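Gyamfi Sessions – progress note, March
To: Augustina Aryee

Quick one before Tuesday's call. Nine of the twelve songs are tracked, vocals done on seven. Stulatar choir came in for the two gospel numbers and sang them live, no click. Best thing on the record so far.

Launch night at the Pukance hall is confirmed. 306 tickets gone, 200 held back for members. Still no headliner for the second half – waiting on her manager, third email sent.
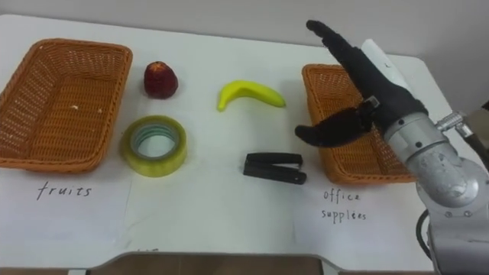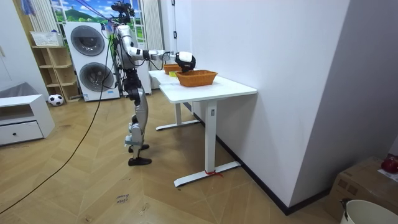

Orange woven basket, in both photos.

Spend to date 2055, of which 1365 was studio time. Mixing not invoiced yet. Piano tuning came in over, will move it from the travel line unless you object.

Problems: the Esirska horn section dropped out of track four, so we're re-arranging for organ. Lyric permisions for the closing cover still not signed. Need a yes or no from you on the vinyl run – pressing plant wants a deposit.

Next: last two vocals, rough mixes to you, sleeve notes after taht.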